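Chapter 2
Learning Manipulation from Hand-Held Demonstrations

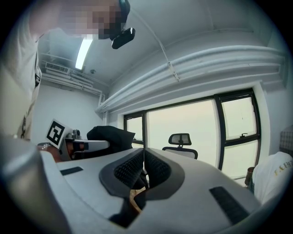
A robot that must handle everyday objects needs examples of how such objects are handled. For many years these examples came from teleoperation, in which a person steers the robot arm from a distance. The method is accurate but slow, and it ties each recording to one machine in one laboratory.

This chapter considers a second method. The demonstrator holds a gripper directly and performs the task by hand, while a camera on the tool records the motion of the fingers and their surroundings. The Rasmont study, discussed in Section 2, set a target of 2,000 demonstrations and kept 1,735 after review. A policy trained on 834 of these performed nearly as well on single-object tasks as one trained on the full set. Tasks requiring two grippers showed a wider difference.

Students should review the material on coordinate frames in Chapter 1 before proceeding. The Vondemberg notation is used throughout.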